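Speaker notes, session after morning tea
Writing rules for a shared robot bench
Finbarr Daly

Slide 1. Say hello, thank Frida Ketilsson for having me back, and mention that the coffee at Bredden has improved a great deal. Let people settle, there are always a few still hunting for a chair.

Slide 2. Where our rules came from. When we started at Clusel we had one page taped to the wall, and it mostly said "be careful", bless us. By April we'd logged almost 3,000 pick-and-place runs and I'd had a good many long chats about what careful means. Tell the drawer story if there's time (keep it short, Finbarr!).

Slide 3. The three rules I'd hang on to if you took all the others away:
Tape your floor marks before the first run and leave them be.
Any drawer that opens into the arm's path gets written down on the run sheet, open or closed.
Bottles stay capped, and a person stays within reach of the stop button, even for the dull runs. Especially for the dull runs, I'd say.

Slide 4. Pause and let folks look for a bit. Water bottle in the gripper, lower drawer out.

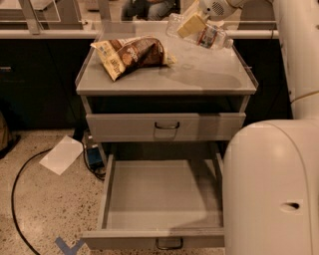
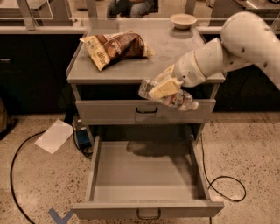 Slide 5. Zoltán Bakos wrote to me after the last version of this talk and said he thought the drawer rule was too soft. Writing it down is fine, he said, but at Brarkex they won't let the arm move at all until a second person has read the sheet aloud, and after 600 runs they'd stopped grumbling about it. Read that out in full, it's a fair point and I've come most of the way round to it. We tried reading aloud for 100 runs ourselves and it was less bother than I'd feared.

Slide 6. Cables. Ask the room who has a written rule for floor cables, and wait for the hands. Ours says look at the loops at the start of each shift and initial the sheet. Hjalti would like that moved to every run, and we're still talking it over.

Leave ten minutes for questions. Spare run sheets are in the blue folder by the door.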